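Storing Small Kitchen Tools on a Countertop Stand
Final report, Household Product Design, Flondport

1. Background

The task we were given was to look at one everyday storage problem and suggest an improvement that could be made cheaply. Our group chose kitchen tools with long handles. In most of the student apartments in Flondport the drawers are short, and anything longer than a table knife ends up lying diagonally on top of everything else. Ladles are the worst because the bowl takes up height as well.

Wall rails are the usual answer, but the rental agreements at the Entili residence do not allow drilling. We therefore limited the project to stands that sit on the counter and need no screws or glue.

2. What we compared

We looked at two types of storage. The first was an open crock, which most of us already had. The second was an upright stand with a round base, a single pole and a ring of hooks at the top. We called this the Cevau layout in our notes, after the study room where we worked on it, and the name stuck.

The tools were things people in the group cook with: spatulas, a slotted spoon, a whisk and pieces with wooden handles. A tool without a hole or loop in the handle cannot go on a hook, so those were only tried in the crock.

3. Work surface

We worked on a table with a light wooden top covered by white foam board. The board is made of square panels with a faint gray grid drawn on it, and we used the grid to put the stand back in the same place between trials. Foam board also keeps metal from scratching the table.

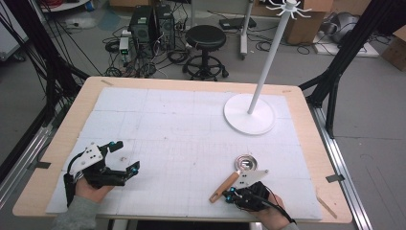 The order of each trial was the same. The tools started flat on the board, one person put them away, and then the same person took out the one that was called. We did 18 trials with each type of storage and wrote down any time a tool was dropped, knocked another tool or had to be put back and picked up again.

4. Results

The crock was easier to fill. A tool can be dropped in from any direction, and there is no need to look for a hole in the handle. Taking things out was harder, as handles all look alike from above and the heads catch on each other. The whisk caused most of this.

With the stand it was the other way around. Hanging a tool took more care – the hook has to be lined up with the hole – but finding the right one was simple. Tools were dropped in 4 of the 18 trials with the stand, always while hanging and never while taking down. Heavy tools placed on neighboring hooks made the pole lean, so we started hanging them on opposite sides.

5. Suggested changes

We propose two changes to the stand. The base should be heavier, and the hooks should be spaced farther apart so that wide heads do not touch. A cardboard model of the new hook ring was made, but it was too soft to carry any weight and was used only to check spacing. Fetent, the shop that lends materials to our course, has plywood offcuts that could be used for a stronger version in August.

We did not test how the stand behaves with wet tools. Drips would land on the base and the counter, and a shallow tray may be needed.

Report handed in 2 July 2024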